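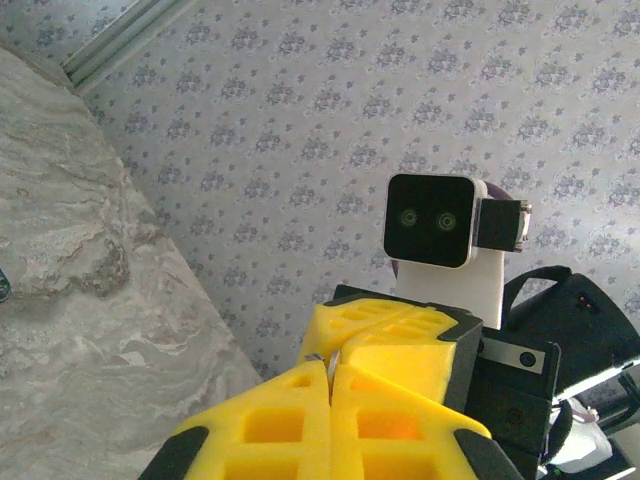

Last updated: June, 4:40 p.m.

Print this article | E-mail this article

I dropped Van Gogh nine times before lunch. To be fair to me, it was a print of "The Starry Night" on a stiff board, the kind of thing you'd buy in a museum shop, and it never had far to fall. But I'd been told that picking up a flat picture and tilting it toward a wall was one of the easy jobs, and I had come in feeling pretty good about myself. I can parallel park. I once assembled a crib in the dark. How hard could it be to move a picture with somebody else's hands?

The hands belonged to a robot, or I guess the robot belonged to Stadico, a small outfit in Trestton that teaches machines to do household chores by having people do the chores through them. You stand a few feet off, you hold a pair of handles, and whatever your wrists do, the robot's wrists do. While you're at it the system writes everything down: what the joints were doing, what the little cameras on the wrists were seeing, how far open the grippers were. Do it enough times, and the computer is supposed to get the idea.

I'd asked if I could try it for a day, and to my surprise they said yes. They said yes so fast that I should have wondered why. (Teaching is slow work and they will take anybody with two arms.)

The place is set up like a home, with flowered wallpaper, purple and gray on a very pale ground, and a big marble-patterned surface with swirls all over it. I spent a fair part of my morning staring at that wallpaper through the wrist camera, and I can still see it when I close my eyes. My grandmother would have approved. The people at Stadico told me they like a busy background. If a robot has only ever practiced against a blank white wall, they said, it goes to pieces the first time it meets a pattern.

Then there's the robot itself. It has a square black face with two small round lenses side by side, and I'm sorry, but you cannot look at two round lenses side by side without thinking they're eyes. I said good morning to it. A purple cable loops out behind the head like a loose bit of hair, and for the first hour I kept wanting to tuck it in. The gripper I fell for has bright yellow foam pads on its fingers, with rows of square pockets like a waffle. The foam gives a little when it closes on something, and that squish is your best friend, because you can't feel a thing through the handles.

That was the big shock for me. You don't notice how much of picking something up is feel until the feel is gone! At home I grab a picture frame off a shelf while talking on the phone. With the handles I had to watch the finger pads come together and guess from the look of the foam whether I was holding the board or just standing near it. My first few tries, I was just standing near it.

The handles are called Falari, by the way, both the left one and the right one, as in "pick up your Falari." They weigh less than a hairbrush. There's a trigger under your index finger for the gripper and a button by your thumb that says, more or less, start paying attention. Press it and everything you do goes into the record as a lesson. Press it again and the lesson is over. I forgot the button a lot. I did one absolutely gorgeous lift, smooth as butter, corner tucked in, board leaned back at just the angle they wanted, and looked up beaming, and the little light on the handle was off. I have told this story to my whole family and not one of them has been as upset as I think they should be.

Here's how a lesson goes. The board starts out in one position, you bring both arms in, you get hold of it, you tip it up, you set it against whatever you've been told to set it against, and you let go without knocking it down. The letting go is the part I was worst at. You relax your finger and think you're done, and then you pull your arm back half an inch too soon and the foam drags the corner along with it. Down goes the village, steeple and all.

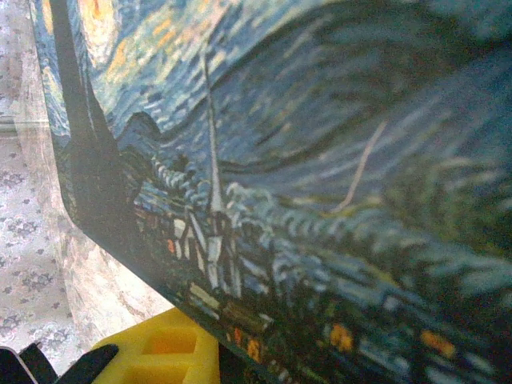 So you learn to wait. Open, count two, then back away, and back away straight. By early afternoon I was muttering "open, two, straight" under my breath like a person learning to waltz.

They also want you to mess up on purpose, or at least to leave the mess-ups in when you manage to fix them. I found this hard to accept. My instinct was to erase every fumble and hand in only my best work, and I was told, kindly, to quit doing that. A robot that has only been shown perfect lifts has no clue what to do when the board slides. If it has watched me chase a slipping corner and catch it, it has something to go on. After that I got a lot braver. I let the board start too far over, I came in from silly angles, I grabbed it too low and had to walk my grip up. Some of my ugliest lessons got the nicest comments.

By the end of the day I had recorded 52 of them, which I was proud of until I heard that a practiced hand does about 100 in the same time and still stops for coffee. The whole pile for this one chore, mine included, stood at 206. I asked if that was a lot. It's a start, they said, in the tone my dentist uses.

The pile goes into a program they call Badawi, and it chews on it overnight. I wasn't there for that, obviously, and I gather there's not much to see. What I did get to watch was the version trained on the lessons from before my visit. Somebody put the board down, I laid my Falari on their stand and stepped back with my arms folded so I wouldn't be tempted, and the arms started moving with no one holding the other end.

I wasn't ready for how much it looked like a person. It came in a bit high, the way you do when you're not sure of your distance, and it hesitated. It closed on one corner, seemed to think about it, opened up and went in again an inch lower. Someone had taught it that. Some patient operator had done that little second try, over and over, and there it was coming back out. The first attempt ended with the board flat on its face. On the second it tipped the print up, waited, opened its fingers, waited again, and backed off straight. The picture stayed put. I clapped! I was the only one who did, and I didn't care.

I asked the dumb question, of course, about when one of these would be hanging pictures at my house. The answer was a long one and there was no year in it. Hanging is a whole different job from leaning. There's a hook, and a wire you can't see, and a wall you shouldn't dent. They haven't begun on hooks. What they'd like to do next is the same chore with other boards, bigger and smaller and some with a glossy front, to find out how much of it carries over and how much has to be shown all over again.

My shoulders hurt for two days. It's from holding your arms out in front of you at nothing, and the regulars all have some stretch they swear by – mine was lying on the kitchen floor. I've been asked back to do another round with the glossy boards, and I said I'd come if I could have the yellow foam fingers again. I've also started setting things down differently at home. Coffee mug on the counter, open, two, straight. My kids think it's very strange.

E-mail this article | Print this article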